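Gamex Four-Finger Hand Kit – my notes after two months, plus what's in the box

I sell a small range of robot hands and wrists out of my shop, and the Gamex is the one I get the most email about, so I finally sat down and wrote it all out. I've had my own on the bench since July and it's been bolted to an arm for most of that time!

What you get: the hand, fully assembled in black, the Fedmont wrist plate, a cable with a spare, and a little bag of screws (I'd put those somewhere safe right away). It also comes with the Stirico software on a download code. Setup took me 50 minutes, and most of that was me hunting for the right hex key.

The fingers are jointed in short sections, and every finger moves on its own, so you can wrap it around odd shapes pretty nicely. I've used mine mostly for kitchen stuff – cups, jars, boxes of tea, that kind of thing. Grip strength is set on a slider in the software and I keep mine at 60 percent for anything glass.

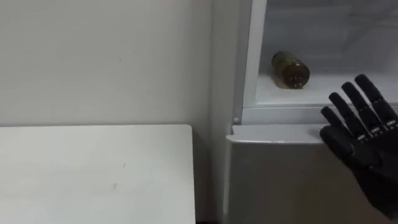
Reach planning is where you'll spend your time with this kit, so let me say a bit about it. The Stirico software lets you save an approach path and replay it, and it's happiest when the object is standing up. A bottle lying on its side on a fridge shelf, with the neck pointing toward the back, is a whole different job – you're coming at the round base end, and the shelf doesn't leave you much to work with underneath. I save those as their own paths and bring the hand up from below with the fingers spread a little. Slow is good. I run these at speed 7 and I'm in no rush to go higher.

Will it fit your arm? The Fedmont plate matches the Hirano arms I carry straight out of the bag. For anything else, send me the bolt pattern and I'll tell you if I have an adapter (I have a drawer full of them, so there's a decent chance).

Spare fingertips are sold in pairs, and shipping takes about 76 hours inside the country. Grip pads are extra, and I'd add a set to your first order.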